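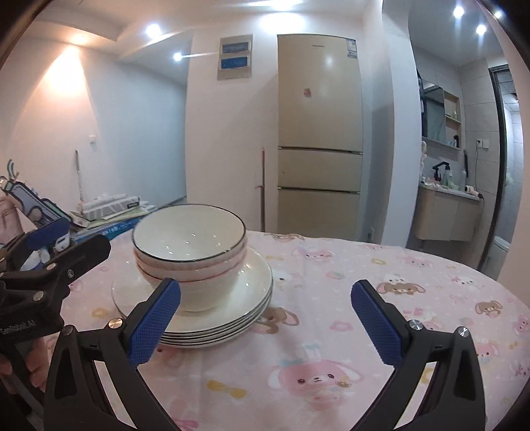
The Good Tablecloth

August 7, 2023

We own a linen tablecloth. It cost 70 dollars, it's the color of wet sand, and it has been out of its drawer once, in December, for a dinner at which gravy was served. The one we use is pink and covered in bunnies and bears.

I bought the pink one as a stopgap. I've now eaten more meals off a rabbit's face than I would care to admit to my mother, who raised me with placemats.

Stacking the dishes has become my job, mostly through complaining about how other people did it. Plates go flat on the bottom, bowls nested on top, and the whole white tower sits on the table until someone feels guilty enough to carry it off. Everything we have left is white with a dark rim, so at least the tower matches. The set before this one was from Pinheiro and had a hand-painted lemon on each plate. We lost the lemons one at a time, and I did in the last of them myself with a cast iron lid.

Indrek Kuusk came by for soup on Saturday and asked if we were expecting children. I said no. He looked at the bears for a while and then asked for more bread.

I did price a replacement. Triltwood has a plain gray one, wipeable, very adult, and I had it in my cart for most of a week. Then somebody spilled beet juice on a bear and it came right off with a sponge — the linen still has the gravy — so I emptied the cart and bought dish towels.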